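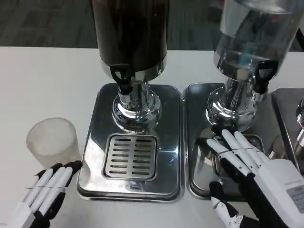
**양손 플래너에서 왼손과 오른손 궤적을 왜 따로 계산하지 않나?**

따로 계산하면 각 손의 경로는 빨리 나오지만, 합칠 때 시간축을 다시 맞춰야 한다. 지금 Elus는 양손을 한 문제로 풀고, 한쪽이 대기하는 구간도 궤적 안에 그대로 넣는다. 계산은 느려지는데 재생할 때 손목끼리 가까워지는 일이 훨씬 줄었다.

## 5월, 음료 디스펜서 작업 메모

오전 9시 반에 시작. Jutbridge 쪽 브리지 노드를 새 빌드로 바꾸고 로그부터 확인했다. 헤드 카메라와 관절 상태의 타임스탬프 차이가 지난번 빌드에서는 최대 200 ms까지 벌어졌다. 새 빌드는 관절 상태를 버퍼에 쌓아 두고 영상 시각에 맞춰 보간한다. 보간 자체는 문제없는데, 버퍼가 비었을 때 마지막 값을 조용히 재사용하는 코드가 남아 있어서 경고를 찍도록 고쳤다.

인식은 여전히 크롬 받침이 제일 까다롭다. 받침과 스테인리스 트레이에 테이블하고 손가락이 비쳐서, Chang 분할 모듈이 반사된 손가락을 진짜 손가락으로 잡는다. 임계값을 올리면 반투명 컵이 같이 사라진다. 흰 테이블 위의 뿌연 컵이라 대비가 거의 없다. 임계값은 원래대로 두고, 순기구학으로 계산한 손 위치에서 먼 손가락 마스크를 버리는 쪽으로 바꿨다.

```
mask_filter:
 use_fk_prior: true
 drop_far_hand: true
 max_age_ms: 100
```

`max_age_ms`를 더 줄이면 빠른 동작에서 마스크가 통째로 빠진다. 당분간 이 값으로 간다.

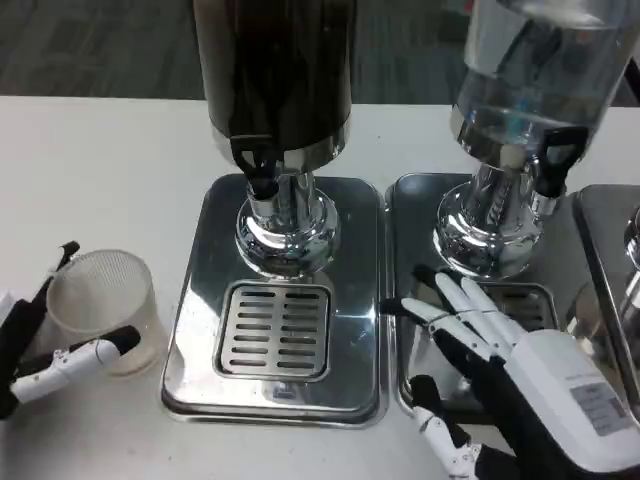
Firnport 조작소프트웨어팀 / 작업 노트 / 내부 공유용

컵 파지 쪽. 접근과 파지를 한 상태로 묶어 둔 게 계속 걸렸다. 손가락이 컵에 닿기 시작하면 위치 오차가 커지는데, 상태기계는 이걸 접근 실패로 보고 재계획을 건다. 그래서 상태를 나눴다.

- `APPROACH`: 위치 오차만 본다
- `CLOSE`: 손가락 전류와 관절 속도를 본다. 위치 오차는 무시
- `LIFT`: 파지 판정이 난 뒤에만 진입

시뮬레이터에서 121번 에피소드를 다시 돌려 보니 `CLOSE` 도중 재계획이 걸리던 부분이 사라졌다. 대신 `CLOSE`에서 빠져나오지 못하는 경우가 새로 생겼다. 전류가 기준 바로 밑에서 흔들리면 판정이 안 난다. 타임아웃을 넣긴 했는데 임시방편이고, 판정식에 이력 구간을 두는 게 맞을 것 같다.

탭 레버도 정리할 게 있다. 디스펜서마다 레버가 향한 방향이 달라서 고정 오프셋으로는 안 된다. 어두운 통 쪽은 기본 자세로 충분하고, 투명한 통 쪽은 레버가 오른쪽으로 돌아가 있어 손목 롤을 다시 풀어야 한다. 레버 축을 인식 결과에서 받아 목표 자세에 곱하도록 했다. 축 추정이 없으면 오프셋으로 돌아가지 말고 그냥 멈추게 했다.

리플레이어 버그 하나. 프레임 2625에서 오른손 목표가 원점으로 튄다. 쿼터니언 부호가 뒤집힌 채 보간에 들어간 줄 알고 한참 봤는데, 원인은 빈 메시지였다. Jutbridge가 구독자 재연결 직후 기본값으로 채운 메시지를 한 번 내보낸다. 받는 쪽에서 시퀀스 번호 0을 버리게 했고, 보내는 쪽 수정은 이슈로 올려 둠.

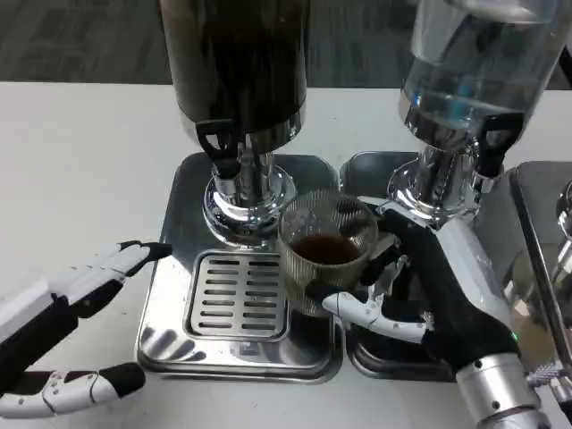

보내는 쪽이 고쳐져도 수신부 검사는 남겨 둘 생각이다. 예전 로그를 리플레이할 때 같은 메시지가 또 들어온다.

액체 높이 추정은 손대지 않았다. 세로 골이 있는 잔은 뒤쪽 배경이 일그러져 경계선이 여러 개로 나온다. 지금 코드는 그중 제일 위를 고르는데, 근거가 약하다. 잔 마스크 안에서 색 분포로 나누는 방법을 먼저 써 볼 것. 어두운 음료는 될 것 같고 물은 모르겠다.

남은 일:

- [ ] `CLOSE` 판정에 이력 구간 추가, 타임아웃 제거
- [ ] 레버 축 추정 실패 시 로그에 마스크 같이 저장
- [ ] Elus 설정 파일에서 안 쓰는 단일 팔 항목 삭제
- [x] 버퍼 빈 경우 경고 출력
- [ ] Chang 모듈 버전을 로그 헤더에 기록 (지금은 커밋 해시만 있음)

오후 4시에 브랜치 올림. 리뷰는 마스크 필터 쪽부터 봐 주면 좋겠다.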